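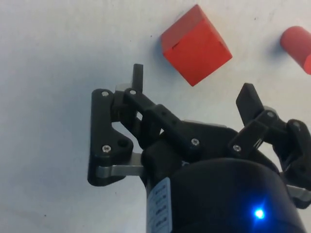 Laut Vilho Ikonen rollt der rote Zylinder auf glatten Flächen leicht weg, sobald er liegt; er bittet darum, den Hinweis auf die Unterlage vor die Aufbauschritte zu setzen. Übernommen, siehe 2.1.

## 2 Formensatz Minami auslegen und einräumen

### 2.1 Unterlage

1. Tisch abräumen und trocken abwischen.
2. Weißes Tuch (Art. 2155) auflegen. Die Vorderkante darf überhängen.
3. Falten von der Mitte nach außen glattstreichen.

**Hinweis:** Leichte Knicke im Tuch stören nicht. Kugel und Zylinder dürfen nach dem Ablegen nicht von selbst weiterrollen – andernfalls Tisch ausrichten.

### 2.2 Teile auslegen

1. Korb (Art. 117) im hinteren Bereich des Tisches abstellen, Öffnung nach oben.
2. Würfel flach auf eine Seite legen. Die Drehung ist beliebig.
3. Zylinder nach Möglichkeit auf die Stirnfläche stellen. Liegende Zylinder nicht unmittelbar an der Tischkante ablegen.
4. Kugel zuletzt auflegen.
5. Zwischen den Teilen so viel Abstand lassen, dass sich jedes einzeln aufnehmen lässt.

**Vorsicht:** Kleinteile. Nicht unbeaufsichtigt in Reichweite von Kleinkindern liegen lassen.

### 2.3 Teile in den Korb räumen

1. Zylinder von oben fassen und senkrecht über die Korböffnung führen.
2. Absenken und erst loslassen, wenn das Teil auf dem Korbboden steht. Nicht fallen lassen.
3. Übrige Teile ebenso einräumen, Kugel zum Schluss. 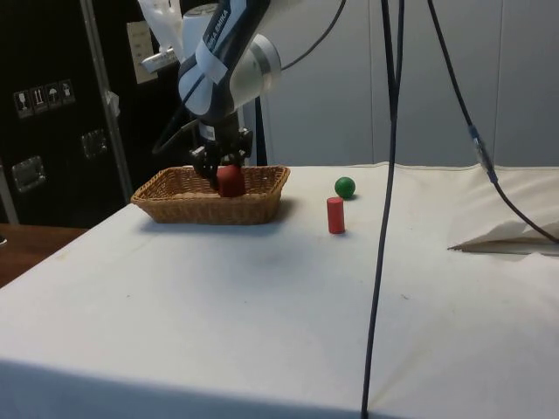 Zuletzt geändert: Februar, Bearbeitung: Jianhua Fan

Ein aufrecht eingestellter Zylinder darf über den Korbrand hinausragen. Soll der Korb gestapelt oder ins Regal Restmont geschoben werden, Zylinder vorher umlegen.

### 2.4 Pflege

- Teile mit einem nebelfeuchten Tuch abwischen, keine Lösungsmittel verwenden.
- Korbgeflecht mit weicher Bürste ausbürsten – nicht tauchen.
- Graue Flecken auf der Unterlage vor dem Waschen ausbürsten.
- Kleine Kerben an den Kanten beeinträchtigen die Verwendung nicht. Teile mit Rissen oder Absplitterungen aussondern.

Ersatzteile sind über Drunano unter der Satznummer 3000 zu bestellen. Farbe und Form des Teils angeben.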